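From: Trinidad Abella
To: hullum-circle list
Subject: Re: [hullum-circle] Switching from one-on-one to group coaching?

Hi Roel, hi all,

So glad you brought this up, I've been itching to talk about it!

Roel Desmet wrote:
> I've done one-on-one career coaching for 18 years, mostly with people
> in their late fifties who are leaving a big employer. I have a waiting
> list now and I hate it. Has anyone here gone over to groups, and did
> your clients put up with it? I'm worried the quiet ones will vanish.

Yes, and mine more than put up with it. I started my first group in February with 5 people, all former one-on-one clients who had stalled a bit. We meet every other week for two hours. The first hour is check-in and the second belongs to one person, who brings a real decision (take the part-time offer? sell the practice? go back to school?) and gets everybody's full attention. I mostly keep time and ask a question now and then. The ideas they come up with for each other are so much better than mine!

About the quiet ones: I was nervous too. I have everyone write for three minutes before anyone talks, and then we go around in a different order each time. I also kept one private half hour per person per month, by phone, and that's where I hear what didn't get said in the room. Some people use it, some forget they have it.

Money, since somebody always writes me off-list to ask. I charge $288 a person for the full round of six meetings, phone calls included. That's less than I made per hour with the very top clients and more than I made with everyone else. The room is extra and I pay for that myself.

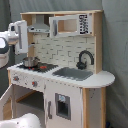
Eleri Prydderch told me on the phone last night that she'd never go above four people, and that she makes every group sign the same confidentiality page she uses with individual clients, read out loud at the first meeting. I love the reading out loud part and I'm stealing it. Four feels small to me, though. If one person has the flu and another is traveling, you've got two people and a coach staring at each other.

Two things I'd do differently. I let someone join at the third meeting and it threw everybody off, so now the door closes after the first one. And I'd talk to each person alone before putting them together. Gwawr has a great list of intake questions in the shared folder, look for the Bateo worksheets.

Roel, if you want to sit in on one of mine, I'll ask the group. They're a friendly bunch and I bet they'd say yes. We start at 6:30 in the evening and I bring soup.

Trinidad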